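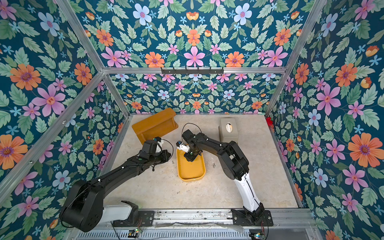

Figure 2. Display nook with papered walls, crossbar, hook rack, stand, tray and tissue box.

Section 3: Papering and Fitting Out the Nook

Before you start, finish Section 2. The Treltness nook should be standing square, with all three walls attached and the aluminum rails tightened by hand. Final tightening is done in step 12.

What you need for this section
Duvavon wallpaper in the floral pattern (teal background), one roll
Prata paste, one tub
Marble-pattern floor sheet, beige
Hook rack, black
Yellow tray with rounded corners
Orange-yellow stand
Smoothing brush, craft knife, straightedge and soft cloth (not supplied)

CAUTION: The craft knife must be sharp. A dull blade drags on damp paper and tears it. Keep blades away from children and store used ones in the cap of the paste tub until you can throw them out safely.

Papering the walls

1. Lay the nook on its back on a clean surface. Wipe the inside of each wall with a dry cloth.

2. Cut three lengths of paper, one for each wall. Leave a small overlap at the top and bottom for trimming.

3. Match the pattern before you paste anything. Hold the left length against the back length and slide one up or down until the large pink flowers line up at the corner. Mark both pieces in pencil on the reverse. Do the same for the right side.

4. Paste the back wall first. Brush on a thin, even coat and let it stand for 3 minutes.

5. Hang the back length from the top edge down. Smooth from the middle toward the sides.

6. Hang the left and right lengths. Push the paper well into the corners with the edge of the brush.

7. Trim the overlap along the rails with the knife and straightedge. Wipe any paste off the aluminum before it sets.

Note: Small bubbles usually flatten as the paper dries. Leave them alone overnight. If one is still there the next day, prick it with a pin and press it down with a damp cloth.

Laying the floor

8. Stand the nook upright. Sweep the base so there is no grit under the sheet.

9. Unroll the floor sheet with the marble pattern facing up and leave it flat for one hour. It will have a curl from the carton.

10. Slide the sheet in from the front until it meets the back wall. Press it into the two back corners first, then work forward. The sheet is not glued. You can lift it out later for cleaning.

Fitting the crossbar and hook rack

11. Set the crossbar across the back wall, level, and fasten it at both ends with the screws from bag 19. Do not fit the crossbar until the paper is fully dry. A bar tightened over damp paper leaves a crease that will not come out.

12. Tighten all of the rails now, starting with the upright at the back-left corner and then the two upper side rails. Stop when the screw is snug – the thread in the aluminum is soft and can strip.

13. Mount the hook rack on the crossbar with its pegs pointing down. The rack is meant for light items such as keys, ribbons and small tools.

CAUTION: Do not hang framed pictures, filled bags or plants from the pegs.

Placing the loose items

14. Put the stand toward the back on the left. Its angled part goes at the top. If it rocks or leans, check that both side supports are resting on the floor sheet and that the sheet is lying flat underneath.

15. Put a tissue box near the back-right corner. Leave enough room to pull a tissue without brushing the wallpaper.

16. Set the yellow tray in the center of the floor. The raised sides will hold screws, beads, coins and other things that tend to roll.

17. Check the floor and the back corners for leftover screws and pins, and put them in the tray. A screw left on the floor sheet will dent it if something heavy is set down on top.

Cleaning

Wipe the tray and stand with warm water and a little dish soap. Dust the wallpaper with a dry, soft brush. The paper is not washable. Marks can sometimes be lifted with a plain white eraser, but try it low down near the floor first.

Lift the floor sheet out once a month and shake it outdoors. Let it dry completely if you have washed it – water trapped under the sheet will stain the base.

Replacement parts

Paper, paste and floor sheets can be ordered from Zestasance under part group 123. Give the pattern name and the wall you are replacing. Rolls printed before March may differ slightly in shade, so for a full repaper order all three lengths together.

Section 3 revised Jan 31, 2018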